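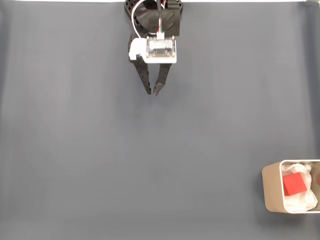 ## Call for participants: help us work out why our grippers let go

We're looking for 20 people from in and near Melldale to spend a Friday with us at the Kazemi Street workshop, running a small pick-and-place arm through the same job over and over and writing down what it does. You don't need a robotics background. Patience helps, and so does decent handwriting.

### What happened

In December one of our arms at Skarlow dropped a part it had been told to hold. It was a small part and it landed on the bench, so the only harm done was to Ismael Rocha's cup of tea, but the log said the gripper was closed and the hold was good for the whole of the move. We pulled the cable, reseated it, ran the job again and got a clean result. Then it happened twice more the following week, on a different arm with the same two-fingered gripper.

Since then we've gone through almost 200 recorded runs and found the same fault in 8 of them. The fingers ease open partway through a move, the controller carries on as if nothing has changed, and the arm finishes its trip to the container with nothing to put in it. We have our suspicions about the connector on the little board at the front of the housing, and Raíssa Frota has hers about the servo (she's been right before, so we're listening). What we don't have is enough runs watched by a person who wasn't already expecting a particular answer – and that's where you come in.

### What you'd be doing

You'll work in pairs, one on the controls and one on the log sheet, swapping whenever you feel like it. The task is a plain one: pick a small block up off the grey cloth, carry it across, and release it into the open container. After every run you'll note whether the grip held, where the arm was if it didn't, and anything else that struck you. Odd noises, a wobble, a pause that felt too long – please put it all down, even if it seems silly. One of our best clues so far came from a visitor who thought the gripper "sounded tired."

We start at 8 and finish mid-afternoon, with a proper lunch from Unstead Bakery and plenty of breaks. Vegetarian and gluten-free are no trouble, just let us know.

### Keeping everyone's fingers

Because this is a known fault, we're being fussier than usual:

- Hands stay outside the taped line while the arm has power.
- Each pair has its own stop button. Press it any time, for any reason, and you won't be asked to justify it.
- If a block is dropped, leave it where it lands. A staff member will isolate the arm and fetch it.
- Closed shoes, hair tied back, no lanyards or loose sleeves.
- Mpho Adams will give a safety talk first thing, and we can't seat anyone who misses it.

The blocks are light and the arms run at reduced speed for the whole session.

### Who we'd love to hear from

Anyone 18 or over who can sit or stand at a bench for an hour at a stretch. Benches are adjustable and the workshop is step-free from the car park. We've set aside 5 places for people who have never touched a robot of any sort, so please don't talk yourself out of applying. If you've worked for a gripper supplier, get in touch anyway, but mention it so we can pair you sensibly.

You'll be paid for the full day at our casual rate, including the safety talk and lunch, and we'll cover your bus fare or parking. Everyone who takes part gets a copy of the write-up, whatever colour it turns Francine Cloutier's face when she sees the repair bill.

### How to apply

Send a few lines to Kelly Cordeiro at the Skarlow front desk, or drop in and ask for her. Tell us your name, the best way to reach you, any access or dietary needs, and whether you'd sooner start on the controls or the log sheet. If you're applying with a friend, say so and we'll try to keep you together, although we may split pairs up after lunch.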